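Prukora > Kids Explain It > Bodies > Growing Old

Why does my grandpa say "What?" so much?

129 shares | 3 comments

My grandpa used to be able to hear me open the cookie tin from the other end of the house. I'm a grown-up now, and he's a lot older, and last month I could have opened fifty cookie tins right behind his chair and he'd have gone on reading his paper. He can still hear me, mostly. But he says "What?" and "Say that again?" and sometimes he just smiles and nods, and then I know he missed it completely, because I've asked him if he wants peas or carrots and you can't nod at that.

Lots of kids have a grandparent or a great-aunt or a neighbor like this, so let's talk about ears!

First, how hearing works when everything is going well. A sound is really a wiggle in the air. When you clap, your hands shove the air, that air shoves the air next to it, and the wiggle spreads out until it bumps into somebody's ear. It goes down the ear canal (that's the tunnel you're not supposed to stick things in) and hits the eardrum, and the eardrum starts to wiggle too. Behind the eardrum there are three teeny bones, the smallest bones in your whole body, and they pass the wiggle along to a curled-up part called the cochlea. You say it COKE-lee-uh. It's shaped like a snail shell, and it's full of liquid.

Inside the snail shell are thousands of very tiny cells with even tinier hairs on top. They're called hair cells, but they aren't like the hair on your head. When the liquid moves, the hairs bend, kind of like seaweed when a wave goes by. Every time they bend, they help send a message up a nerve to your brain, and your brain says, "Oh, that's a dog," or "That's Mom, and she sounds cross."

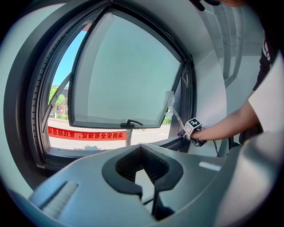 A window tilted open, with a black handle at the bottom.

Now here comes the part about getting old. If you skin your knee, you grow new skin. If you get a haircut, your hair grows back. The hair cells in your ears don't do that. The ones you were born with are the ones you get, and over a long, long life, some of them wear out. Loud noises can wear them out faster. My grandpa worked next to noisy machines for years, and he says hardly anyone he worked with wore anything over their ears, so his had a rough time of it.

The hair cells that catch high sounds are often the first ones to go. High sounds are things like birds, squeaky doors, the beep on the microwave, and (sorry) kids. Children's voices are higher than most grown-ups' voices, so your grandma might hear your dad pretty well and then miss what you said, even though you were sitting closer. She isn't ignoring you. She may really want to know what you said!

It's harder with some letters, too. Try whispering these out loud: S, F, TH. They're soft and high, just little puffs of air. Now imagine those letters being rubbed out of everything people say. "Sit" and "fit" and "thin" and "fin" all get mixed up. That's why somebody with worn-out hair cells often says, "I can hear you, I just can't tell what you're saying." I thought my grandpa was being silly when he said that. Then I tried reading a page with all the S's covered up by my thumb, and I got very tired of it very fast.

And it does make people tired. Guessing is hard work for a brain. If your great-grandma goes off to sit in the kitchen in the middle of a birthday party, it might be that her brain has been filling in missing bits of words all afternoon and it wants a rest.

So what can help?

One thing is a hearing aid. It's a very small machine that sits behind the ear or inside it. It has a microphone to catch sounds, a computer chip to sort them out and make some of them louder, and a tiny speaker to play them into the ear. My grandpa's are made by Plarkex and they're gray, and they live in a little charging box at night next to his glasses. He got them from a hearing clinic in Grivine, where a hearing doctor called an audiologist (AW-dee-OL-uh-jist) sat him in a very quiet room and played beeps at him. He had to press a button each time he heard one. Then the audiologist set the hearing aids to match, so they turn up the sounds he misses most and leave the others closer to how they were.

A hearing aid isn't the same as new ears, though. Glasses can make a blurry sign go sharp right away, but a hearing aid needs practice. The first week, my grandpa complained about everything. The fridge! The newspaper! His own chewing! His brain had gotten used to a quieter world and it needed time to learn what to pay attention to and what to let go by. He wore them for a bit longer every day, and after a while he quit grumbling about the fridge. He still grumbles about the chewing.

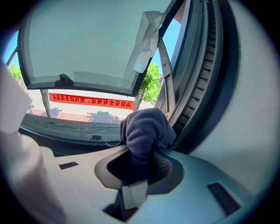 One reader who is nine wanted to know why her nana gets annoyed when she shouts, if shouting is louder and louder is supposed to be better. Such a good question! I asked it myself when I was small. Shouting makes the low, boomy parts of your voice a lot bigger, but it doesn't do much for those soft little S and F sounds, and it squashes your words out of shape. It also makes your face look angry. And if her nana wears hearing aids, a sudden shout can be really uncomfortable.

Here's what I do with my grandpa. You could try it with somebody you know.

Get their attention before you start. I wave, or I tap the arm of his chair, and I wait until he looks at me.

Let them see your face. People who don't hear well often read lips a little bit, even if they don't know they're doing it. So no talking with your hand over your mouth, and no talking into the cupboard while you look for crackers.

Turn the TV down, or move somewhere quieter. Background noise is the worst thing of all for hearing aids — they've gotten cleverer about it, but a restaurant with 200 people in it is still tough.

Talk a little slower, in your normal voice. Not sloooow like a robot, just slower than when you're telling your friend something exciting at recess.

If they didn't get it, say it a different way. If "Do you want to go to the park?" doesn't work, try "Let's go outside, to the swings." Maybe there's a word in there that's easier to catch.

And please don't say "never mind." My grandpa told me that's the one that bothers him most. It makes him feel like he's been left out of the joke, and he'd sooner hear a thing four times than not get told at all.

There's a big house for older people near us called Abou Jaoude, and when I visited in September they had little cards on the dining tables that said "Face me, please." I liked that so much I made one for my grandpa's kitchen. He put it on the fridge, the noisy one.

What about your own ears? They're probably doing great, and there are easy ways to be nice to them. Keep your headphones turned down low enough that you can still hear someone talking to you. If you're going to see fireworks or a loud band, wear earplugs or those puffy ear defenders (mine are orange). If your ears ring or feel stuffed with cotton after something loud, that's a sign it was too much, so tell a grown-up and give them a quiet time afterward. And if you often can't hear your teacher, say so, because kids can have trouble hearing as well, and there are plenty of kids with hearing aids in all sorts of colors, some with glitter in them. My grandpa has asked if he can get the glitter ones next time.

3 comments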